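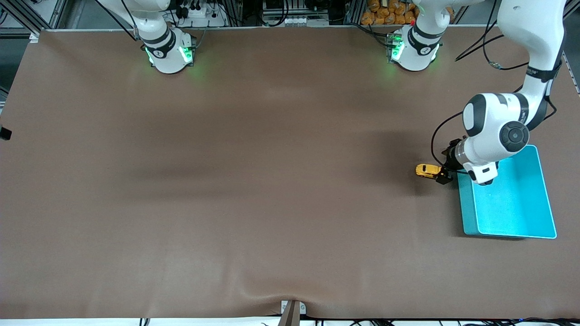
The big table, brown cover on, a few folds down by the clamp.

Search this guide
Enter keyword
Go

Part 2: Setting up your Hitico label printer
By Biljana Petkov
18/07/2022

I've set up more of these little printers than I can count, and the first roll is the only part that gives people trouble. Give yourself a clear bit of table and about 30 minutes, and don't plug anything in yet.

1. Press both side tabs and lift the lid. It's stiff when new, so push harder than feels polite.
2. Pull out the foam block and the strip of orange tape under it. I forgot the tape once and spent a whole evening blaming the cable!
3. Drop the roll onto the spindle with the labels feeding from underneath. A full roll holds 100 labels.
4. Pull out enough backing paper to reach past the front slot, then close the lid until both sides click.
5. Plug in the power brick first, then the USB cable, and hold the feed button until two blank labels come out.

Note: If the light blinks red after step 5, the roll is probably on backward. Open the lid, flip it and try again — you won't hurt anything.

CAUTION: The print head gets hot during long runs. Let it sit for nine minutes before you clean it, and never scrape it with a knife or a key.

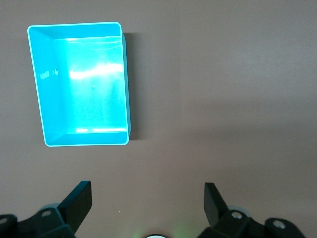 Spare rolls need to stay clean and flat on their sides, or the edges get dinged and the paper drags. I used to leave mine loose in a drawer with the scissors (bad idea). A plain plastic bin like the turquoise one works well, with its flat floor and an open top you can reach straight into. Keep it out of direct sun, though, as these labels are heat sensitive and go gray if they bake on a windowsill.

6. Install the Putano label software and pick your roll size from the first menu. If yours isn't listed, choose Custom and type in the width printed on the core.
7. Print one test label. If the text sits too low, nudge the top margin down a notch and print again.

Related items
Part 1: What's in the box
Part 3: Printing addresses from a spreadsheet
Cleaning the print head
Using Dusard rolls in older printers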